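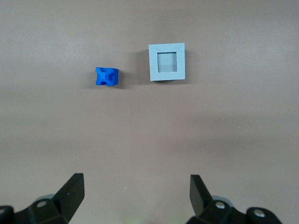 Photo: Chunhua Fan / Kirnano

Before a machine can empty my dishwasher, it should be able to put a blue block into a gray square. This is how Hongjun Yuan explained his work to me on the phone, and I thought he was joking. Then I went to see him in March, and I sat two hours beside a table, and I stopped thinking so.

Yuan leads a small group at Kirnano, a company which tries to teach robot arms the kind of work that people do with their hands without noticing: putting a plug in a socket, closing a lid, hanging a cup on its hook. Before this he was nine years at Fimex, where he set up machines that packed spare parts for washing machines. He speaks slowly and draws a lot. By the end of our talk my notebook had more of his drawings than my words.

I asked him first the question that my readers always send me. When will there be a robot that does the housework?

"People ask me this at weddings," he said. "I say, which housework? If you mean carry a basket from one room to another, we are not far. If you mean fold the shirt of a child, with one sleeve inside out, I don't know. I will not give you a year. Everybody who gave a year was wrong, and I was wrong also, in a smaller way, when I was younger."

The task on the table sounds easy. There is a block, small and bright blue, with a kind of cross shape on one face. Next to it there is a pale gray square with a square opening. The arm has two flat black fingers. It should take the block, carry it over the opening, and let it down inside. A child of two can enjoy this for an afternoon.

"The child is cheating," said Yuan. "The child puts it in wrong, feels that it is wrong, and turns it a little. The child has skin! We have two hard fingers and a camera. When the block touches the border, the camera sees almost the same picture as before. But in the hand, everything changed."

He explained me that picking up is the easier half. A finger can arrive a few millimeters too far to the left and still close on the block. But then the block sits a little crooked between the fingers, and this small error travels along to the opening, where there is no more space for it. "You pay at the end for what you did at the beginning," he said. "In a factory we solve this with a fixture. Every part lies in its own place, always the same angle. In your kitchen, who will build the fixture? You?"

His colleague Rongrong Bai was more practical. She is responsible for what they call the resets, meaning that after every try somebody must put the things back on the table in a new position. On the day of my visit that somebody was she.

"I have done 590 tries with this pair," she told me. "I know because it is written in the log, I would not count it myself. It's not heavy work, but after lunch it becomes long." I asked how she chooses the new position. "At the beginning I chose with my feeling. Then Zeyu made a plot and we saw that I always put the block in the same region, because there my arm is comfortable. So the robot was very good in the region of my comfortable arm. Now a list tells me where."

Zeyu Yin, who wrote the list, is the youngest of the group and the least patient with my questions about housework. He prefers the shop floor. In his opinion the home is the wrong place to begin, and he says it also to his boss.

"In a house you do a hundred different things one time," he said. "In a workshop you do one thing a hundred times. Which one would you give to a beginner? And the house has stairs, and a cat. The workshop pays for the hour. Nobody pays for the hour of putting forks in a drawer — well, they pay somebody, but very little, and this is another discussion."

I wanted to have this other discussion, so I went a week later to talk with a person who would be the customer. Dong-geon Joo runs the assembly room at Humphreys, a firm with 13 employees that makes small control boxes for garden watering. His people press plastic caps into plastic housings, put in a circuit board, close the box, and test it. He has watched demonstrations of robot arms from several sellers, and he bought none.

"They come with a very nice video," he said. "In the video, the part goes in. I ask, show me 100 in a row, and with my part, please, not yours. Then they become quiet, or they ask for three months." He was not angry about this. He gave me coffee and let me try to press the caps myself, and I broke one of them.

What would be good enough, I asked him. He thought about it longer than I expected.

"If it fails, it must know that it failed," he said. "This is more important for me than the speed. My slowest worker is slow, but when the cap is not straight, she sees it and takes it out. A machine that is fast and presses the crooked cap with full force, this machine makes garbage fast. If it stops and calls me, fine. But if it calls me every five minutes, then I can do the work myself."

And would his workers be afraid of it? "Ask them, I am the boss, to me they say what I like to hear," he said. I did ask two of them. One said that she would give away the caps today, because of her thumbs, but she would keep the testing, because there you sit and can talk. The other did not want his opinion in an article.

When I told Yuan by phone about the sentence of Mr. Joo, that the machine must know that it failed, he asked me to repeat it so that he could write it down. His group works on exactly this point now. Until last year they measured only if the block was in or not in. Now, Bai also marks for each try whether the robot's own judgment was right. "The second number is worse than the first," he said. "I'm not happy to tell you, but it is so. It believes in itself too much."

He would not give me either number for printing. The company is preparing a second version of its software, which carries the name Prulero, and he did not want that a half-finished result is compared with others. I understand it, but I must say to the reader that I have therefore only my own eyes. In my two hours I saw many tries which ended well. I also saw the block standing with one corner on the border while the fingers opened and the arm went home, as if the job was finished. Bai put it back without any comment.

We talked also about why everything on the table is so plain. I had expected cups, socks, perhaps a banana. Yuan has a box of such things, and the group does use them on other days. "With the sock, when it goes wrong, I have twenty explanations," he said. "With the block I have maybe three. I can find out which one. Also, a block doesn't change when you take it in the hand. A sock is a new sock every time." He added that they had tried towels early, for an investor, and that it was a sad month.

Does he believe in the household robot at all? He does, but in pieces. He expects first machines that do one narrow chore in a place prepared for it: a special drawer, a special rack, dishes of one shape. "You will change your kitchen a little for the machine, like you changed it for the dishwasher. Before the dishwasher, the people had plates with gold on the edge. Where are these plates now?" The general helper, which goes into any apartment and simply begins, he sees far behind this.

At home he has no robot, not even for the floor. His wife had one and gave it to her sister. The dishes they do together by hand, she washes and he dries, and he told me that he still sometimes looks at how his fingers turn a glass to find the rim. "I have looked at it for more than 13 years," he said. "I still can't write down what they do."

Bai asked me when I was leaving if I wanted to do one reset. I put the block in the place from the list, but she came after me and corrected it, it was turned too much.

Share this article (100) Comments (2)
Contact the editors | © 2022 All rights reserved | Back to top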